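Home Talks Notes Archive About Contact

We use cookies to remember your reading settings. Accept / Manage choices

Power on the bench: speaker notes

Talk given at the Osia evening series, October 2019. These are the notes I spoke from, tidied a little. Slide cues are left in where the text needs them.

Start. Thank Osia for the room. Mention that the handout is by the door and that it has the inventory sheet on the back, so people don't need to copy anything down from the screen.

Slide 1, title. Say who the talk is for: anyone who shares a workbench and has to plug things into it. I am not an electrician and this isn't a wiring class. Anything behind the wall plate goes to Sarmiento, who do the electrical work in our building, and I won't take questions on it.

Slide 2, the old bench. Tell the story of the move from Mullness. When we packed up the old shop we had one long bench, and under it was every power strip anyone had ever brought in. Most of them were white. Most of them had another strip plugged into them. We pulled them all out in July and laid them on the floor, and there were 16. We kept 4.

Pause here. People usually want to know what was wrong with the other twelve. Cracked housings, loose sockets, two with tape over a damaged cord, and several that were fine but too short to reach anything from where they had to sit. The good short ones went to the front office.

Slide 3, what we wanted. Every outlet reachable from a standing position. A switch for each outlet. Some way of saying "turn off that one" across the room without pointing. The last item was Aitana Palacios's request, and it changed what we bought more than the other two did.

Slide 4, color. Before this we labeled outlets with masking tape and a marker. The tape lasted until the bench got wiped down. After that you had a gray smear next to each socket and had to trace the cord by hand. With colored sockets you say "yellow" and the other person finds yellow. It works over noise. 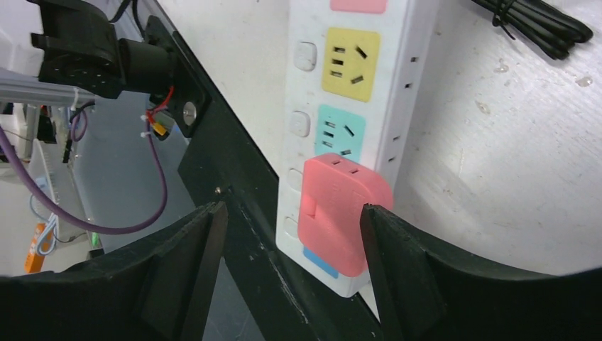
Ignacio Rivas
Notes from the Osia evening series

Slide 5, the strip. Leave this up while talking. White body, colored sockets, and a column of rocker switches down the side, one beside each socket position. It's standing on end against a white surface, which is the position I want to spend some time on.

Upright or flat. Flat on the bench, the sockets face the ceiling and collect whatever falls: solder, wire ends, coffee. Flat also uses up bench space that somebody will want. Upright, the sockets face out and the switches are easy to get a thumb on. The drawback is that a strip leaning on something will slide sooner or later. If it lives upright, fasten it. Use the mounting slots if the maker gave you any, and a proper bracket if not. Don't run a screw through the housing. We had one person do that at Mullness.

Water. Look at the white surface behind the strip. There are scuffs on it, and small droplets. Stop and ask the room how many of them wipe down a bench with the power on. Most hands will go up. Our rule now is: strip off at the wall, wipe with a damp cloth and no spray bottle, dry cloth after, then leave it alone until you've put your tools away. Spray goes where you didn't aim it. Moving the bottle to a different shelf from the cloths helped more than the sign did.

Slide 6, adapters. The pink piece in the last slide is a plug adapter, and it's a chunky one. It sticks well out from the face of the strip. Things to say about adapters:

They act as a lever. A heavy plug in the end of a deep adapter pulls down on the socket all day. Support the cord.

They cover the neighbors. Try the layout with everything in place before you fasten the strip down. We lost the use of one outlet on our first bench that way.

They change the shape of the plug and nothing else. If the tool wants a different voltage, the adapter won't help you. Check the label on the tool every time, including on tools you think you know.

They wander off. Ours are on the inventory sheet, and each one goes back on its hook at the end of the day.

If someone asks about matching adapter color to socket color: we tried it and dropped it. People took the adapter to another socket and then the colors told them the wrong thing. When somebody calls a color at our bench, they mean the socket.

Slide 7, cords. Go back to slide 5 for a moment and point at the upper right corner, where there's a black cable coiled and held with ties. Tying up spare cable is fine for a light load. Don't do it with anything that heats. A tight coil holds warmth, and a cord carrying a heater or a heat gun should be laid out loose, or better, swapped for a shorter one.

Keep signal wires and power cords on different sides of the bench where you can. Where they have to cross, cross them square. Use ties you can reopen for anything that will change in the next few months.

Slide 8, cost. We spent 1,033 on the whole refit, with the brackets, the short cords and Sarmiento's visit included. The strips were the small part of it. Stisico has a copy of the parts list and will send it to anyone who asks at the desk.

Slide 9, the end-of-day check. It takes one person one trip down the bench. Switches off, starting from the far end. Adapters on hooks. Heaters unplugged as well as switched off. Feel each plug with the back of your hand, and if one is warm, write it on the sheet before you leave. The sheet has 13 lines and we fill in all of them, even if the entry is just a dash.

Questions. Allow plenty of time. If nobody starts, ask Aitana to talk about the label tape.

Comments (3)

benchrat: We did the same clear-out last winter and found a strip plugged into itself. No idea how long it had been like that.

M. Orr: Do you replace strips on a schedule or only when they look bad? Our shop argues about this every year.

Ignacio Rivas: Only on condition so far. Any looseness in a socket and it goes. I'd like a schedule but we haven't agreed on one.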